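Home | News | Projects | Publications | Contact

Household Chores Remain a Hard Test for Robot Arms, Dreltuvance Project Reports

The Dreltuvance project has released its second progress report on whether robot arms are ready to take on routine chores in homes and small shops. The report, issued in February by the Jandach Institute together with its partner, the Plasach retail cooperative, finds that machines can now handle a number of narrow tasks under steady conditions. It advises against any early promise of a general household helper.

The project looks at 10 chores in all. Six are drawn from the home, among them clearing a table, sorting small items into bins and picking objects up from a floor mat. The others come from the shop floor and include restocking a low shelf and returning misplaced goods to a counter. Each chore is first practiced in computer simulation. Only those that meet a set standard there are moved to the test kitchen and the mock store at the Naidu Building.

According to the report, picking up small objects continues to set the pace for the rest of the program. A person who stoops to collect a dropped button or a toy brick gives the matter no thought. For an arm, the same act calls for finding the object against a busy background, judging its height, and closing the gripper at the right moment. Patterned surfaces and strong shadows make the first of these steps harder, and the project has made both a regular part of its simulated trials.
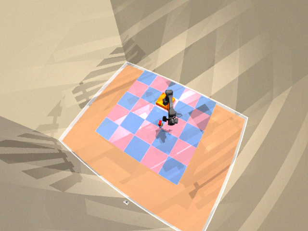 A simulated robot arm over a checkered mat, with small red and yellowish-olive items near the gripper.

The report sets a limit of 45 seconds for a single pickup in simulation. Most of the simpler shapes were collected well within that time. Results were less even where two items lay close together, and the arm at times pushed one piece away while reaching for the other. Low light and long shadows also led to a larger share of missed attempts, though the project notes an improvement over its first report.

Of the 10 chores, only 2 have so far been approved for work outside simulation: sorting items into bins and returning goods to a counter. Both are carried out at a fixed station, with the objects placed inside a marked area. Table clearing was held back after the arm failed to deal with stacked plates in a consistent way. Shelf restocking will be tested again once a revised gripper has been fitted.

The Plasach cooperative, which supplied the shelving and sample goods for the mock store, stated that its members see a possible near-term use in after-hours tidying, when aisles are clear and the pace of work is slow. It does not expect the arms to work beside customers in the present phase - a position the Institute shares. The cooperative has asked that the next report include the staff time needed to set up and watch over each machine, a cost that was left out of the first two.

Work on the home chores will continue in simulation through the spring. The Institute plans to add more surface patterns and a wider range of small objects, including soft ones, which have not yet been attempted. A public briefing on the report will be held on Thursday in the ground floor hall of the Naidu Building. Seating is limited and registration is required. Printed copies of the report will be available at the door, and requests for large-print copies should be sent to the news office in advance.

Contact the News Office | Copyright Jandach Institute. All rights reserved. | Back to top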